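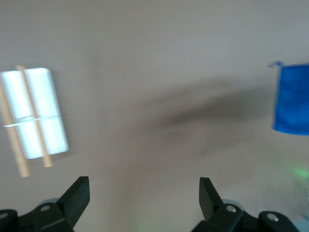

Keeping little bundles together in a craft drawer

Posted in Home & Hobby – Sorting and Storage

Flirkent
Hello all, and thank you in advance for reading this, because I know I go on. I run a small craft table on Saturday mornings at our library in Berkport, and every January I make up kits so that each child gets the same things. This time each kit is a white block with rounded corners and two thin wooden sticks, held together with a narrow white band. They look very sweet on the table! The trouble starts when I put them in the drawer. The sticks run at a slant across the front of the block, and they poke out past the bottom, so they catch on the kit next door and half of them work their way out before I've even got my coat on. I've tried a tighter band, but then I worry about it leaving a dent. Is there a better way to tie these? I also keep a blue cloth on the table for wiping up glue, and I'd love to tuck one in with each kit if there's a way to do it.

Jamshid Jafarzadeh
What a nice thing to be doing with your Saturdays. I packed sample sets for a stationery shop for years, and the slant is most of your problem. Lay the sticks straight up and down along the block, side by side, and let them stick out the same amount at the top and the bottom. Then use two bands – one a little way down from the top and one a little way up from the bottom. With a single band low down, the sticks can swing like a clock hand, and once they start swinging they slide. Two bands can each be a good deal looser than your one, so you shouldn't get the dent either. If you only have enough bands for one apiece, wrap it around the sticks once first, and then around the whole bundle. It's fiddly for the first few, but your fingers learn it. I used to do up to 800 sets before the holidays and by the end I could chat right through it.

For the cloth, I'd fold it into a long strip and wrap it around the outside before the bands go on. It pads everything, and the stick ends have something soft to catch on instead of each other.

Kushnir
just use a ziplock

Fedir Derkach
I agree with Jamshid about the two bands, but I'd leave the cloths out of the kits myself. A fuzzy cloth sheds a bit when it's new, and the lint gets onto anything white. I keep mine in a stack at the end of the table and the kids help themselves. Also, store the bundles standing up in a shoebox, sticks pointing at the ceiling, and you can lift one out without disturbing the rest.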